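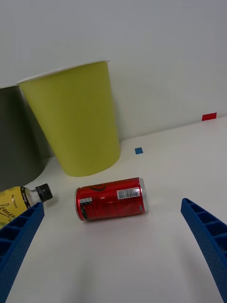

Gray for Bottles, Lime for Cans
Print this page | E-mail this page

Raluca Coman sorts drinks the way other people do crosswords, and she loves it! Two big paper cups, one gray and one yellow-green, are all the kit she needs to plan a party table.

"I started in February with 58 guests coming," she says. "I laid a few drinks on a white table and just played." 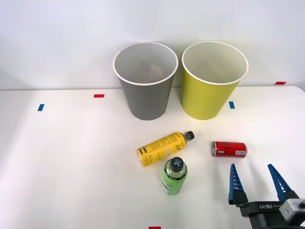
Relu Văduva

Her rule is simple: bottles belong with the gray cup, cans with the lime one. She'll happily break it for a good color match.

"Yellow next to lime is gorgeous," she says, laughing. "You move one bottle and the whole table wakes up,
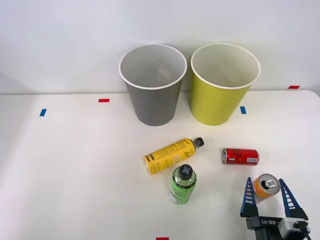
and then you want to move everything else too. I once spent 3 hours at it and forgot to order the ice."

E-mail this page | Print this page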